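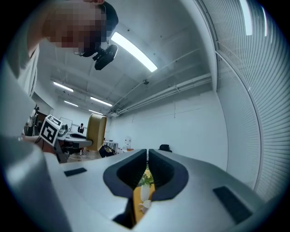
Most of the bugs I get asked to fix in our policies are really bugs in the time alignment code, and I'm tired of pretending otherwise. Everyone wants to talk about the model. Bigger backbone, longer action chunk, new loss. Meanwhile two streams that are supposed to agree on when something happened don't agree, and we train on it anyway. Look at what the software gets handed in a view like this one. The fingers sit right in the middle, the gray body eats most of the bottom half, and the part we care about, a white cup and a little vase of yellow flowers, is down in the slot between the fingertips. That slot is narrow. Shift the gripper width by a few frames and the network is told the fingers are closing on a cup when the pixels still show open space. It will learn that. It's very good at learning that.

So, my position: alignment should be a hard gate. Not a warning in a log. If a session can't show its offsets it doesn't get into the training set, full stop.

I run the ingest side for Grondora, our bimanual stack. In August we reprocessed 2,274 episodes with a proper offset check. 306 failed. Nobody had flagged a single one, they'd all been through the old pipeline and come out green. The old check compared file lengths. That's it. Same length, must be fine! Two streams can be the same length and still be shifted against each other, a first year student could tell you that, and I wrote the check so I'm allowed to be rude about it.

The argument I hear back is always volume. Throw enough episodes in and the timing noise averages out. Sure, if it's noise. Ours wasn't. The offset leaned the same way nearly every time, width trace early, video late, becuase one driver stamps on capture and the other stamps on write. Averaging a bias gets you the bias.

Second argument: the policy takes a history window, it can sort it out. Maybe. Then you're spending capacity on undoing a plumbing mistake, and the deployed robot has its own latency, different from the recorded one. Now you have two wrongs and a window that fits neither. We saw this with Pekanora, the small planner that sits under the policy. It kept getting blamed for hesitating over grasps. We tuned it for weeks. Velocity limits, blending, the lot. Then we retrained on the aligned set, put the limits back where they were and the hesitation went away in the same tests. Weeks.

Some things I'd do tomorrow if I was starting over:

- stamp everything at capture, one clock, and store the raw stamps even if you resample later
- estimate the offset per session, never per rig. Cables get swapped, drivers get updated
- reject when the estimate is shaky, don't substitute the default
- plot width against finger motion in the video for 20 random episodes before every training run, and have a person look at them

The last one gets groans. It takes one coffee. You can see a bad offset with your eyes way before a metric finds it, the trace drops and the fingers just sit there.

And yes, the gate costs data. After we added the marker visibility check on top, a further 731 episodes went to a holding folder until someone can redo the pose. People were upset. I get it, recording is slow work and it feels awful to see it parked. But parked is recoverable, the raw files are all still there. A checkpoint trained on mush isn't recoverable, you just argue about it in meetings.

What bugs me most is the tooling culture around this. Model code gets review, tests, a nice config system. Ingest gets a script called fix_sync_v3_final that lives in someones home directory. Ours did until this summer. It's in the main repo now, with tests, including one that shifts a clean episode on purpose and fails the build if the gate lets it through. Should have existed on day one.

Next up is the same treatment for rotation. I suspect the frame conventions between the two grippers are off in at least one older batch, and I'd rather find out before the next run starts than after.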